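Lab > Notebooks > Equipment planning > June

June, after lunch, still no budget sheet

Spent the morning on the shopping list for the second half of the year and I keep changing my mind, so I'm writing it all down before I lose it. We have 4,000 left in the equipment line. Last week I was sure it should all go on one more gripper from Kröger. Now I'm not so sure!

The thing is, we burn through finger pads way faster than I planned for (my spreadsheet had a set lasting all summer, ha). Blue ones are still my favorite for cloth. Lembridge sells them in packs of 20, Gurnisside only does a box of 60 but it works out cheaper per pad, and we'd use them. I'd want to check how long they keep on the shelf before I go for the big box.
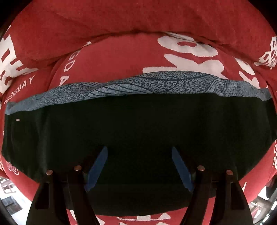
Storage is the other headache. If we get a third hand-held unit we need a proper charging shelf, and the one in the Elville catalog is deeper than our bench. I measured twice and then a third time because I didn't like the answer. Could hang it on the wall by the door - need to ask facilities if that wall takes screws.

Also on the list: spare fasteners for the finger plates, a decent torque driver (the old one slips), and more soft goods. I'd like thick stuff and thin stuff, dark and light, and a few things with big loud prints. Thrift store for those, they don't need a purchase order if I keep it small.

So where I've landed for now: pads first, then the driver, then 4 new battery packs, and see what's left. The extra gripper goes into next year's request unless Kröger comes back with a better price. I asked them for a quote on a refurbished one too.

To do: redo the totals with shipping, which I forgot again.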